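July, just gone half past nine in the evening

What a good day! I finally started on the big sort-out of the craft things and I cannot believe I put it off since we moved to Kerkard. I thought it would be a miserable job and I have had the loveliest time. Music on, window open, tea going cold on the sill, and everything I own that makes a mark or a mess pulled out of the drawers and tipped into piles on the floor.

Jolien Hoekstra came over at two with a bag of cherries and stayed until nearly six (she was only meant to be dropping off my cake tin). She is ruthless, bless her. She held up a dried-out glue stick, looked at me, and dropped it in the bin without a word. Then another, and another. I did save the wooden printing stamps, which she wanted gone, and I will not be sorry about it. The little leaf one still prints beautifully. We tried it on the back of an old envelope and then of course had to try all the others too, so that was most of an hour.

I found so many things I'd forgotten. The sketchbook from our fortnight in Lau, with the harbour wall drawn over and over because it rained on every other page and I only had the view from the café. A ticket from 2000, still with a bit of tape on it. My good ruler! I accused poor Frans Meijer of walking off with that ruler last winter. I shall have to write to him and grovel. He'll be unbearable.

The plan is that anything I use every week goes in the top drawer, anything I use now and then goes in the second, and the rest has to argue its case. Jolien says 12 jars is too many jars. I say we shall see. The yarn has gone up to the spare room for now, which I know is cheating.

After she left I wiped down the white table and began on the bits for the top drawer, which was the part I'd been looking forward to all day. I do love new pens. I know they're the plainest sort of thing, but the colours are so cheerful, and I keep wanting to make a list of something just to use the green. The red will be for marking up the recipes, the orange for the calendar. The little spray bottle is going in with the watercolours, for damping the paper — I've been flicking water off my fingers for years like a savage.

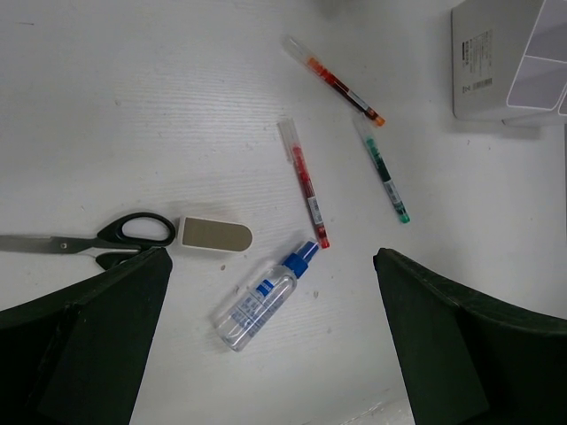 Orange, red, green, and the little blue-topped sprayer. Top drawer things!

I wrote out the labels for the drawers after supper and made a hash of the first one, so the second drawer currently says PAINST. I rather like it and may leave it.

Still to do: the paper shelf, the tin of buttons, whatever is in the Umau bag at the back of the cupboard (heavy, rattles). I want the paper done before we go to Grinedari so that I can take a decent pad with me and not buy yet another one at the station.

Hands smell of cherries and old glue. Bed soon, but first a note to Frans about the ruler.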